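Chapter 4
Metre, Pulse and Grouping

4.1 Introduction

A listener who taps a foot to a recording is marking the pulse. Metre is the pattern of stronger and weaker beats laid over that pulse. The two are easily confused, and this chapter keeps them apart. Chapter 3 dealt with note values on the page; the concern now is how those values are heard.

In simple metres each beat divides into two equal parts. In compound metres it divides into three. A bar of 6/8 and a bar of 3/4 contain the same number of quavers – the difference lies in where the accents fall.

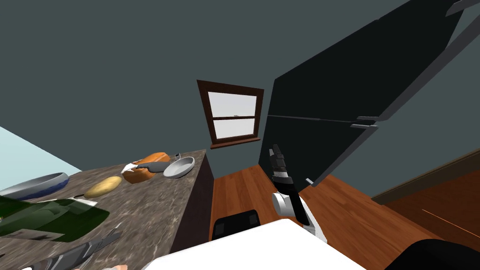
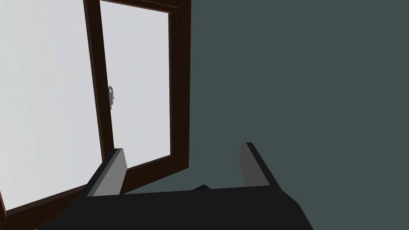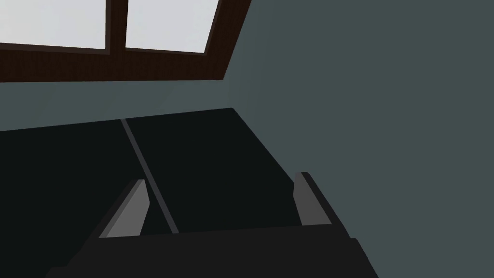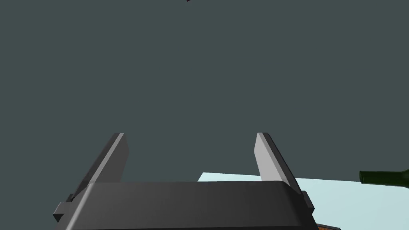 How can 6/8 be told from 3/4 by ear?
Count the main beats in one bar. Two beats, each dividing into three, indicate 6/8; three beats, each dividing into two, indicate 3/4.

4.2 Grouping in irregular metres

Metres of five or seven are normally heard as combinations of twos and threes. Arango labels these groups "cells", and the term is used from here on. A bar of 7/8 may be grouped 2+2+3, 2+3+2 or 3+2+2. Beaming should show the grouping clearly, and a change of grouping within a piece should be marked above the staff.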